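Fórum Idier » Casa e Bricolage » Móveis e madeiras

Tampo de madeira na bancada de trabalho: óleo, verniz ou deixar como está?

veio_torto
Boa tarde a todos. Comprei uma mesa em segunda mão para pôr no escritório e estou indeciso quanto ao acabamento. A madeira é de um castanho quente, com um veio muito marcado, cheio de remoinhos. O vendedor dizia que era nogueira, mas não tinha papéis e eu não sei confirmar. Vou usá-la para trabalhos de bancada: soldar uns fios, montar coisas, ter cabos espalhados por cima. Às vezes também pouso lá o café.
Paguei 305 euros com transporte. Não queria estragá-la logo no primeiro mês. Óleo ou verniz?

lixa120
Verniz de poliuretano, acetinado, três demãos. Para bancada não inventes. O óleo é bonito numa mesa de sala onde ninguém trabalha.

marquise_norte
Discordo. Tenho uma bancada oleada há anos e trabalho nela todos os dias. Quando aparece um risco, passo lixa fina no sítio, ponho óleo com um pano e no dia seguinte está igual ao resto. Com verniz, um risco fundo obriga a lixar o tampo inteiro, ou fica a mancha.

lixa120
Depende do risco. E depende do verniz. O que se vende nas grandes superfícies é fraco e lasca. Um bom, aplicado fino, aguenta muito mais pancada do que o óleo. E o café não entra.

veio_torto
O café preocupa-me menos do que os cabos. Na mesa antiga os cabos deixaram marcas escuras no verniz, como se tivessem colado. Alguém sabe o que é isso?

pino_e_meio
São os plastificantes do PVC. O revestimento mole de certos cabos liberta-os com o tempo e ataca alguns vernizes, sobretudo se o cabo fica meses parado no mesmo sítio. Com pés de borracha acontece a mesma coisa. Já me aconteceu com um candeeiro que tinha quatro pés redondos: ficaram lá as marcas e só saíram com lixa.
Deixo o tampo cá de casa, que também tem o veio aos remoinhos e está sempre com cabos em cima.

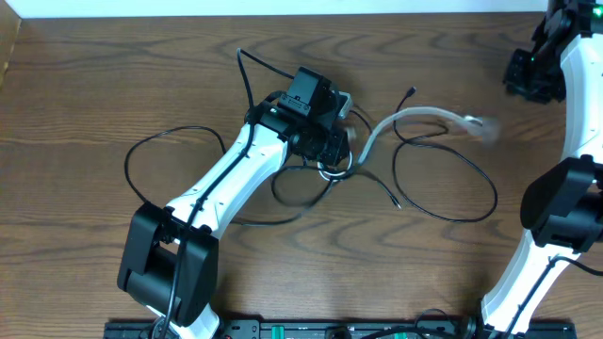 Quanto tempo se deve esperar antes de pousar coisas num tampo acabado de olear?

Pelo menos três dias para objectos leves, e umas semanas para tudo o que tenha borracha ou plástico mole, até o óleo curar por completo.

marquise_norte
Concordo com esses prazos, mas no inverno dava-lhe mais. Numa divisão fria e húmida o óleo de linhaça puro pode levar mais de um mês. Os óleos com cera dura curam mais depressa.

veio_torto
Obrigado. Bonito veio, pino_e_meio. Que acabamento tem? E a madeira é maciça ou folheada?

pino_e_meio
Óleo com cera, duas demãos. Se é maciça não te sei dizer, já estava na casa quando vim para cá e nunca a desmontei. Lixei à mão com grão 180 e depois 240, com medo de que fosse folha fina. Não cheguei a furar nada.

lixa120
Esse é o ponto principal e ainda ninguém perguntou ao autor do tópico. veio_torto, vê a aresta do tampo. Se o desenho de cima continuar pela aresta e fizer sentido com o topo da madeira, é maciça. Se houver uma linha fina ou uma orla colada, é folheado. Num folheado moderno tens às vezes meio milímetro, e uma lixadora eléctrica passa isso num instante.

veio_torto
Fui ver. Tem uma orla colada nos quatro lados, portanto deve ser folheado. Então lixadora nem pensar?

lixa120
Nem pensar. Lixa à mão, 240, só para abrir o acabamento velho, sempre no sentido do veio. Com um veio aos remoinhos não há um sentido certo, por isso segue o comprimento da mesa e não carregues. E num folheado insisto no verniz, porque não vais poder lixar muitas vezes. A vantagem do óleo era essa reparação e aí perde-a.

marquise_norte
Nisso tenho de lhe dar alguma razão. Num folheado fino a reparação com lixa fica limitada. Mesmo assim, renovar óleo não obriga a lixar: limpa-se, deixa-se secar e passa-se o pano. Eu continuava no óleo e punha uma base de corte na zona da solda.

serradura_fria
A base é precisa com qualquer dos dois. Um pingo de solda queima o verniz e queima o óleo. Eu uso uma manta de silicone, comprada na loja Skurus, e enrolo-a no fim do dia. Não a deixo esquecida em cima da mesa.
Para os cabos — e isto resolve metade do problema — aparafusa uma calha por baixo do tampo, junto à parede. Ficam em cima só as pontas de que precisas.

pino_e_meio
A calha é boa ideia se os cabos forem fixos. Os meus andam sempre a mudar e acabei por desistir dela.

veio_torto
Decidi: óleo com cera, manta para a solda e calha atrás. Experimento primeiro debaixo do tampo, num canto. Começo em outubro e depois ponho aqui o resultado.

lixa120
Vais arrepender-te do óleo, mas a mesa é tua. Os panos com óleo estendem-se ao ar livre até secarem, não os metas amarrotados no lixo. Podem pegar fogo sozinhos.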